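Ticket 2241: Red block does not seat fully in red foam board

Status: Closed
Queue: Ovthorpe workshop, training materials
Opened: Tuesday, December 12, 2023
Assigned to: Victor Swai
Item: Foam shape board, red, with matching rectangular block

Reported problem

The tall rectangular block binds in its opening before it reaches the bottom. It can be forced, but then it is hard to pull out and the lip of the foam comes up with it. The other shapes from the same set drop in without trouble. The board was cut at Junuvow and delivered last week. The block is from the older Drellow set and was in use with the previous board.

Environment

Board flat on the bench, hard surface underneath. Board had been stored on edge against the wall for several days before the first complaint. No glue, tape or liner in any opening.

Steps taken

1. Checked that the block was the right one for the opening. Two blocks in the Drellow set are close in size and get swapped. Block confirmed correct against the set list.

2. Checked the block for damage. Ran a straightedge down all long faces and felt the corners for burrs. Faces flat, no burrs. Wiped with a damp cloth and dried. No change in fit.

3. Checked the opening for debris. Found a few crumbs of foam packed into one corner, left over from cutting. Removed with a soft brush and vacuum. Slight improvement. Block still stopped early when lowered at a tilt.

4. Repeated the insertion with the block upright and pressure straight down. Compared the shadow line around the base on each side for an uneven gap.
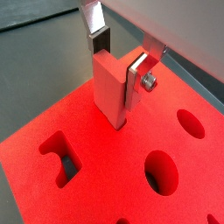
5. Turned the block end for end and repeated. Same result, so the block is not tapered enough to matter.

6. Moved the block to the same opening in the spare board. It went to full depth under its own weight. Fault is therefore in the first board.

7. Measured the opening at the top surface and again near the bottom with inside calipers. Top is to size. Bottom is undersize along one long wall. The cut drifts inward as it goes down.

Cause

Blade drift during cutting. The wall leans in toward the bottom of the opening, so the block starts easily and then jams. Storage on edge was considered and ruled out; the board lies flat and the neighboring openings measure correctly.

Fix

Trimmed the leaning wall with a long fresh blade, guided by a steel square. Took thin passes and test fitted after each one. Do not sand this foam. The surface is fuzzy to begin with and sanding makes loose fibers that end up back in the corners.

After trimming, ran 40 insertions by hand. No binding, no lifting of the lip. The block stands without leaning when released.

Follow-up

Heydari asked whether the rest of the delivery should be pulled. Not needed for now. Check the bottom dimension of the rectangular opening on each board before it goes out, and open a new ticket for any that fail. Junuvow has been sent the caliper readings and a note about the blade.

Related: ticket 146 (loose fit, previous board, closed as wear).

Closed by V. Swai. Reopen if binding returns.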